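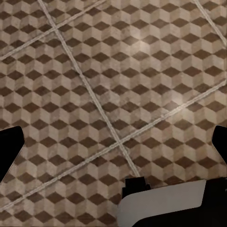

ミニ樽Kendbergの設置は、膨潤処理(水張り)を始める前に、架台の位置を決めるところから行う。満水後の樽は架台ごと動かせないものとして扱うこと。架台を直置きする床は、硬質で水拭きのできる面が望ましい。立方体を積み重ねたような柄のタイル床では、平らな面にも段差があるように見えるので、水平の判断に柄を使わず、必ず水準器を当てる。目地も柄の向きとそろっているとは限らない。架台の向きは目地にも柄にも合わせず、後述の手順で決める。

## 3. 設置と膨潤処理

### 3.1 同梱品と仕様

- 樽本体(容量3リットル、内面焼き入れ済み)
- 架台Pudness(木製、組立式)
- 木製コック
- 注入口用の栓(2個。うち1個は予備)
- じょうご

樽本体、架台、木製コックの合計質量は、出荷時の乾燥状態で3,039 gである。膨潤後は木部が水を含むため、この値には戻らない。液量を質量から求める場合は、3.4で測る膨潤後の空質量を基準にする。

### 3.2 架台の組立て

1. 側板の溝を内側に向け、横木を差し込む。
2. 横木の端が側板の外面とそろうまで、手で押し込む。金づちは使用しない。
3. 架台を設置場所に置き、前後左右の順に水準器で確認する。
4. がたつきがあるときは、脚が目地の上にかかっていないか調べ、かかっていれば架台をずらす。
5. それでも残るがたつきは、コルク片を脚の下に入れて調整する。紙や段ボールは水を吸ってつぶれるので使わない。
6. コック側を手前に向ける。コックの下にグラスを置ける高さがあることを確認する。

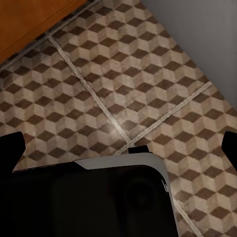 図3-2 立方体柄のタイル床と淡色の目地

> **注意** 床暖房の上、直射日光の当たる場所、空調の吹出口の前には設置しない。木部が局部的に乾き、側板の合わせ目や鏡板の周囲から漏れることがある。

### 3.3 膨潤処理

乾燥状態の樽には合わせ目に隙間がある。原酒を入れる前に水を張り、木を膨らませて隙間を閉じる。初回の漏れは故障ではない。

1. 注入口から常温の水を少量入れ、樽を揺すって内部の炭の粉を洗い流す。排水に大きな粒が混じらなくなるまで繰り返す。
2. 木製コックを閉じた状態で取付穴に差し、回しながら手で締める。
3. 樽を架台に載せ、下に水受けを置く。
4. じょうごを使い、注入口の縁まで水を満たす。
5. 栓を軽く載せる。この段階では押し込まない。
6. 水位が下がったら注ぎ足す。最初の晩は就寝前にも確認する。
7. 外面を布で拭き、新しい水滴が出なくなったら膨潤完了とする。
8. 水を全量抜き、注入口を下に向けて水を切る。

膨潤に要する時間は湿度によって変わる。暖房を使う12月は長めに見込む。水を張ったまま2日を超える場合は、水を全量入れ替えてから継続する。

> **注意** 熱湯、洗剤、漂白剤は使わない。熱湯は処理を早めるが、焼き入れ面の成分を先に溶出させる。洗剤の匂いは木部に残り、除去できない。

水張りを続けても同じ箇所から漏れるときは、一度水を抜き、外面が乾いてから付属の蜜ろうを該当箇所に擦り込む。蜜ろうは外面専用である。内面に塗ると、原酒が木に触れる面が減る。

### 3.4 空質量の測定

1. 水を切った樽に栓とコックを付け、架台ごとはかりに載せる。
2. 表示値を記録票の「空質量」欄に記入する。
3. 記録票に、はかりの機種と測定時刻を書き添える。以後の測定には同じはかりを使う。

内部が乾き始めると数値が下がるので、測定は水切りの直後に行う。

### 3.5 原酒の充填

1. 3.4の測定後、間を置かずに充填へ移る。
2. 原酒をじょうごで静かに注ぐ。注入口の下に指の幅ほどの空間を残す。
3. 栓を押し込み、樽を手でゆっくり傾けて、栓の周囲に漏れがないことを確認する。
4. コックからグラスに少量を取り、香りと色を記録票に記入する。最初の一杯には水が混じるため、評価の対象から外す。

保管場所の室温は18 ℃を基準とする。これより高い場所では木の香りが早く付き、蒸散による目減りも大きい。容量の小さい樽は、液量に対して木に触れる面積が広い。大型の樽の熟成年数を目安にせず、試飲の間隔を短く取る。

> **注意** 充填中および試飲中は火気を近づけない。ろうそくなど裸火を使う催しで樽から直接注ぐときは、火元と樽を別の卓に分ける。

### 3.6 設置後の確認項目

| 項目 | 時期 | 処置 |
|---|---|---|
| 架台の水平 | 充填の直後 | コルク片で再調整 |
| コックのにじみ | 試飲のたび | 回しながら締め増し |
| 鏡板の周囲の漏れ | 充填の翌朝 | 外面に蜜ろう |
| 栓の浮き | 室温が上がったとき | 押し込み直す |
| 床面の染み | 水受けを外すとき | 水拭き後、乾拭き |

目地に落ちた原酒は色が残りやすい。乾く前に拭き取ること。

コックの締め増しで止まらないにじみについては、6章「コックの交換」を参照。架台Pudnessは旧型樽Prajapatiにも使用できるが、その場合は側板を前後逆に組む。

(本章担当:Narendra Kaushik 校閲:Pankaj Bhatia)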